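Plokis Open-Front Bins Review: I Finally Threw Out the Coffee Cans

Posted May 19, 2023

I should start by admitting that I'm a coffee can person. Was a coffee can person! For years every screw, hook, hose washer and mystery bracket in my garage went into a can, and every time I needed one of those things I dumped the can on the floor, picked through it, and swept the rest back in with a dustpan. It works, sort of. You also end up with a lot of dust bunnies in with your drywall anchors.

So last July, after I bought the same pack of cabinet hinges for the third time, I decided to do something about it. I looked at two systems. One was the Langat drawer cabinet, the kind with rows of tiny clear drawers, and the other was a set of blue open-front bins from Plokis, which I ordered from Wanow along with a strip to hang them on. I ended up owning both (the Langat is still here, more on that in a minute), but the bins are the ones I use every day and the ones I want to talk about.

What you get

The large set is 4 bins, and the hanging strip is sold separately, which annoyed me. You'd think they would at least throw in a short one. The screws for the strip are in a little bag taped inside one of the bins, and I very nearly tossed it out with the packing paper, so check before you flatten the box.

They're plain molded plastic with a low, sloped front, so you can reach in and grab things without lifting anything down. There are notches along the top rim and ribs up the insides. They come in blue or in a gray I thought looked like hospital furniture. I went with blue and I'm glad, the garage has terrible light at the back and I can spot these from the door.

No lids. If you want lids, stop reading and go buy something else.
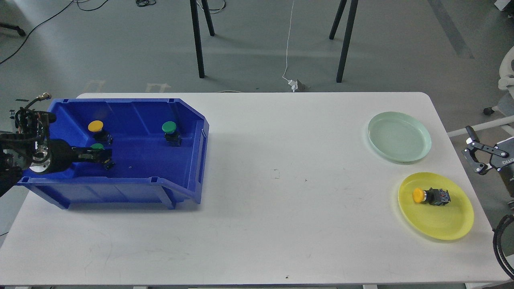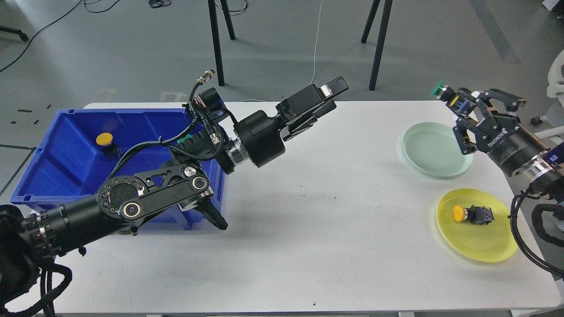
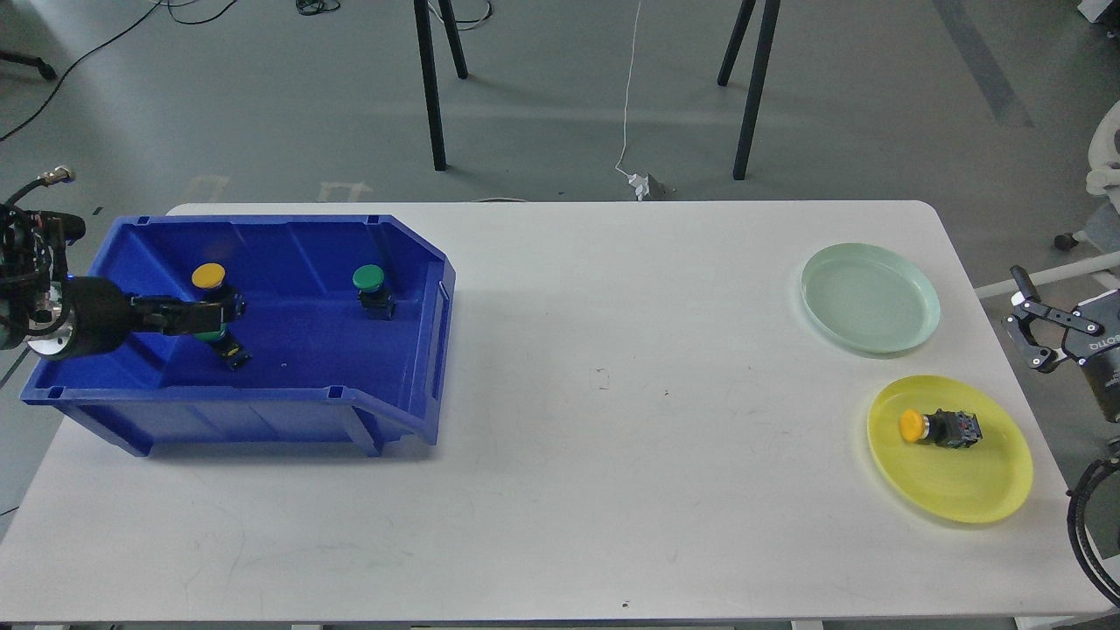
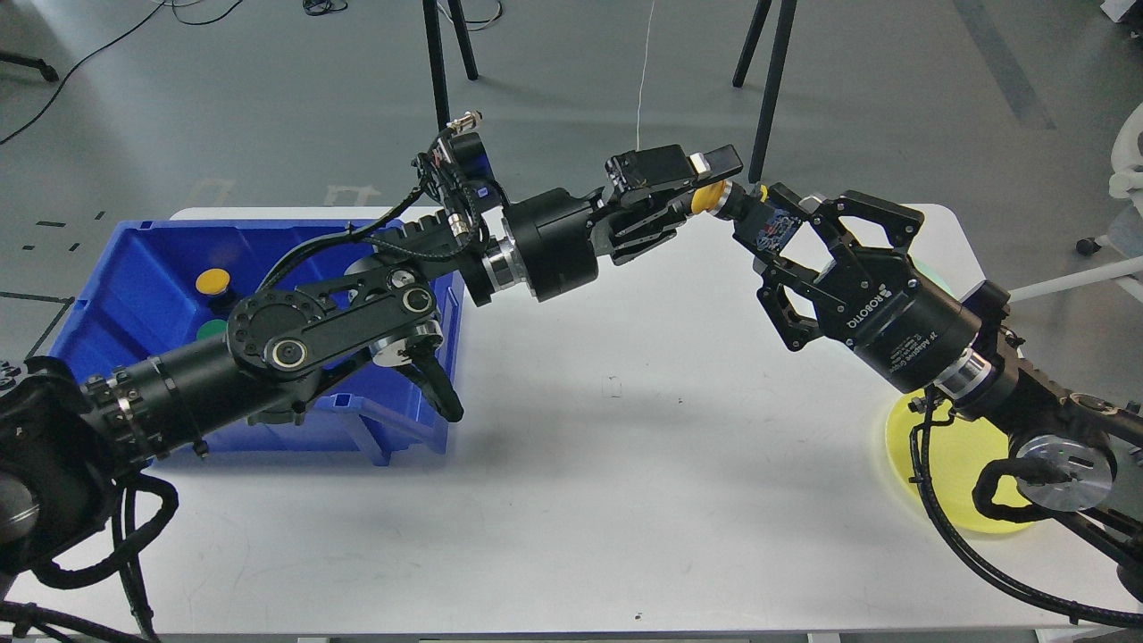

Blue bin on a white table, with something round and yellow inside in every shot.

Loading them up

I gave myself a weekend to sort the whole garage and it took four, mostly because I kept stopping to look at things. (Did you know I own a tire gauge? I own several tire gauges!) My plan was to put everything in the new bins by size. Bad plan. I had a bin of "small" and a bin of "medium" and within a few days I couldn't remember whether a shelf pin counted as small or whether I'd felt generous that afternoon.

What finally worked was sorting by job. There's a bin for hanging things on walls, one for the garden hose and sprinklers, one for electrical odds and ends, and one for doors and cabinets. When I'm fixing a door, I take the door bin to the door. I don't even bring the toolbox over half the time, I just drop a screwdriver in with the hinges and go.

That's the part I really love about the open front. You can carry the bin in one hand like a dustpan, set it on the floor next to you and fish around without looking. With the coffee cans I had to tip them, and with the Langat drawers I'd pull one out too far and the whole thing would land upside down on my shoe. The Langat has no stop at the back of the drawer! Who does that?

One warning about carrying. If you tip the bin forward even a little, the small stuff slides right over the front. I learned this on the porch steps with a bin full of finishing nails, and I was still finding nails in the flower bed at Thanksgiving. For loose tiny parts I now use zip bags standing up in the bin like file folders, and I haven't had a spill since.

Labels

Plokis includes paper labels and they're useless. They curl up. I stuck with them for about as long as it took the first one to fall into the sprinkler parts, and then I bought Oko label tape, the matte white kind you can write on with a pencil. It holds on well even though the garage gets pretty damp in the spring, and when I change my mind about what goes where, I just erase it. I change my mind a lot.

If you've got a label maker, lovely, go wild. My handwriting is fine.

How much weight can they take?

The box says you can put up to 100 pounds on the hanging strip, spread out evenly. I have no way of testing that and no wish to, but I'll say that the strip is the sturdiest part of the whole setup. I screwed it straight into the studs, and it hasn't budged. The bins hook over it with a good solid click and you have to lift and pull to get them off, so you won't knock one down with your elbow.

Stacking is another story. They do stack, and empty they stack beautifully. Full of bolts, the bottom one starts to bow outward at the sides a bit, and the top one leans toward you in a way I didn't care for. I keep mine stacked no more than 2 high, with the heavy one underneath, and leave the rest on the strip.

Cleaning

The ribs on the inside are great for stiffness and terrible for sawdust. It packs in there and a rag just slides over the top of it. What does the job is an old toothbrush and a squirt of dish soap, then a rinse with the hose, then upside down on the lawn until dry. I do it when I remember, so maybe twice since I got them. Grease came off easily. Wood glue did not, and there's a lump of it in the door bin that I think will outlive me.

And the Langat?

I don't want to be too mean about it. For really tiny things that you have a lot of, the drawers are better. I have more than 1000 beads left from a craft phase I'm not going to go into, and they'd be hopeless in an open bin. They live in the Langat now, on a shelf in the spare room, where it's carpeted and I can take my time pulling the drawers out. It looks nice in there. For a garage, though, where your hands are dirty and you're holding a board in place with your knee, little clear drawers are a pain.

The price difference isn't big. The bins cost a little less until you add the strip, and then it's pretty much a tie.

Things I'd change

The front could stand to be a little taller, even just a finger's width. It would still be easy to reach in and I'd have lost fewer nails.

I'd like a divider. There are places in the ribs where you can wedge a piece of cardboard, and I've done that in the electrical bin to keep wire nuts away from the fuses, but a proper plastic one would be so much better. Wanow lists one for the smaller size and it doesn't fit these. I know this for a fact, and the return took ages.

Better labels, obviously. And put the strip in the box, come on.

Would I buy them again?

I already did! I ordered a second set for the laundry room a few weeks ago, for light bulbs, batteries, shoe polish and all the little things that used to roll around in the drawer under the dryer. I skipped the strip this time and just lined them up on the shelf, which works great as long as the shelf is about waist high. Any higher and you're tipping them to see in, and we've covered what happens then.

If your stuff is mostly medium-sized and you grab it often, get the bins, get the strip, and pick up some decent label tape while you're at it. If it's mostly beads, get the drawers and mind your feet.

I kept one coffee can. It has the tire gauges in it.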